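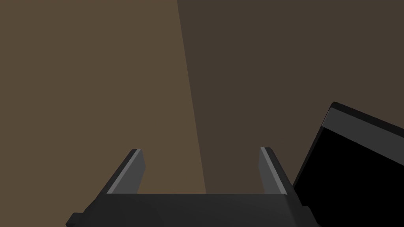
Home Physics Space and astronomy Chemistry Spares Support Basket

Clarudia vacuum bell and plate set

The Clarudia is a bench vacuum set for demonstrating the conditions found outside the atmosphere to secondary pupils. It consists of a clear acrylic bell, an aluminium base plate with a bonded gasket, a release valve, a dial gauge and a connecting hose. It is supplied with or without a pump. The set is used mainly in the space and gas pressure topics for lower and upper secondary, and in after-school astronomy clubs where the room has a mains supply.

The bell has an internal diameter of 200 mm and a usable height of 300 mm. An electric bell, a small fan on a battery holder, a partly inflated balloon or a beaker will fit with clearance on all sides. Four terminals pass through the base plate, so a circuit inside the bell can be powered and switched from outside while the chamber is evacuated.

Pump

The version with pump includes the Kramer rotary vane unit, which is oil-sealed and fitted with a non-return valve and an exhaust filter. With the gasket clean and the hose clips tight, it will take the chamber down to 2 mbar. Pumping slows noticeably as this figure is approached. Most demonstrations work well above it, and there is no need to wait for the lowest reading before starting.

The set may be used with an existing pump if the inlet accepts the hose supplied. Hand pumps are suitable for the balloon and marshmallow demonstrations only. They will not boil water at room temperature and they give a poor result with the electric bell.

The Kramer unit is shipped without oil. Fill to the middle of the sight glass using the bottle in the carton, fit the exhaust filter, and run the pump with the inlet closed for a few minutes before first use. Check the level again with the pump stopped. Oil that has turned cloudy has taken up water and should be changed.

Demonstrations

The printed guide covers the following. Each sheet has a teacher's side with settings and expected readings, and a pupil's side with a results table.

Sound in a vacuum. The electric bell hangs from the hook in the top of the chamber on rubber cord. The sound falls as the pressure falls, although a little is still carried through the cord and the leads. The sheet asks pupils to account for this remainder.

Boiling at low pressure. Use a small beaker of warm water with a thermometer. Run the pump with the gas ballast open and change the oil if the demonstration is repeated often.

Expansion of a sealed gas. A balloon is tied off with very little air in it. The same sheet deals with pressure suits and why a glove is stiff to bend when inflated.

Falling bodies. This needs the separate drop tube and is not possible in the bell.

Heat loss without convection. Two thermistor probes are connected through the base terminals, one attached to a blackened block and one to a polished block. The blocks are supplied with the full set. Allow a double lesson.

Safety

Inspect the bell before every use. Do not evacuate a bell that has cracks, crazing or deep scratches, and do not attempt to repair one with adhesive. The mesh guard must be in place whenever the pump is running, and everyone within the room's viewing distance should wear eye protection. The release valve is opened slowly at the end of a demonstration. Lifting the bell before the gauge has returned to zero will damage the gasket.

Solvents must not be placed in the chamber. Clean the acrylic with warm water and mild detergent only. Alcohol wipes cause crazing that may not show until the bell is next under load.

Never place batteries of the lithium type in the chamber. Zinc carbon and alkaline cells should be kept outside and wired through the terminals where possible. The guide includes a model risk assessment, to be adapted to the school's own procedures.

Specification

Bell: cast acrylic, internal diameter 200 mm, usable height 300 mm
Base plate: aluminium, anodised, rubber feet
Gasket: nitrile, bonded, replaceable at our workshop
Gauge: dial, reads relative to atmosphere
Lowest pressure with Kramer pump: 2 mbar
Pump motor: 200 W, mains, moulded plug fitted
Feed-throughs: four, 4 mm sockets, low voltage only
Guard: steel mesh, hinged, with catch

The gauge reads relative to atmosphere and is not a precision instrument. It is adequate for showing pupils the direction and rate of change. For numerical work at low pressure, use an absolute sensor with the data logger adaptor listed under Spares.

Ordering

The set is available in three forms: bell and plate only, bell and plate with pump, and the full set with pump, thermal blocks, probes and electric bell. All three include the hose, clips, guard and printed guide. Schools may order against an official purchase order. Prices are shown in the basket after signing in.

Orders are packed at Plevine and sent by carrier on a pallet if a pump is included. Please make sure that someone is available to sign, and state on the order if the delivery point has steps. Pump orders leave on Tuesday. Orders without a pump go by ordinary parcel service. September is our busiest month and schools needing the set for the start of the autumn term should order before the summer break.

Spares and servicing

Bells, hoses, valves and guards are held in stock. A bell bought as a spare is drilled for the hook but the hook is sold separately. Base plates returned for a new gasket should be sent without the gauge. Remove it with the flat key, cover the port with tape and pack the plate face up.

Earlier Clarudia plates have a push-fit hose spigot in place of the threaded one. The current hose will fit these with the adaptor. To tell them apart, look at the underside: the earlier plate has the serial number stamped beside the valve, the current one has it on a label by the rear foot.

Technical questions, including compatibility with pumps already in school, should be addressed to Uriel Riquelme in product support. Please give the pump make, the inlet diameter and the serial number of the plate.

Related items

Clarudia drop tube with feather and disc
Data logger adaptor, absolute pressure
Kramer pump oil and exhaust filters
Thermal blocks, blackened and polished, pair
Moon phase demonstration lamp
Spectrum tubes and holder

Prasa Educational Equipment, Plevine | Contact us | Terms of sale | Returns | © Prasa | Back to top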